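Home Forums Nails Skin Hair Log in
Search the boards Go

Peel-off base under gel, yes or no?

mirelle_44
Jan 16, 2019
I've used the Stemeo peel-off base since October. Two coats, cured, then color. Mine comes off clean after a week and I don't need acetone.

tipsandtoes
Mine lifts by day 3. I went back to the regular Emberg base. 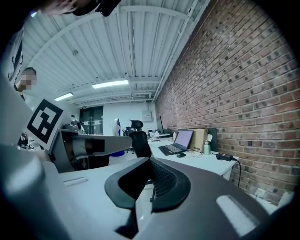 mirelle_44
Are you wiping the nail with alcohol first? Without that it lifts on me too – mostly at the thumbs.

tipsandtoes
Yes, every time. I think it's fine for swatching and no good for normal wear.

quickdry
Disagree with both. Peeling took a layer of nail with it on me. Soak off and use oil.

Comments
lacquerlou: Does Utance still sell the small bottle?
quickdry: Only the large one now.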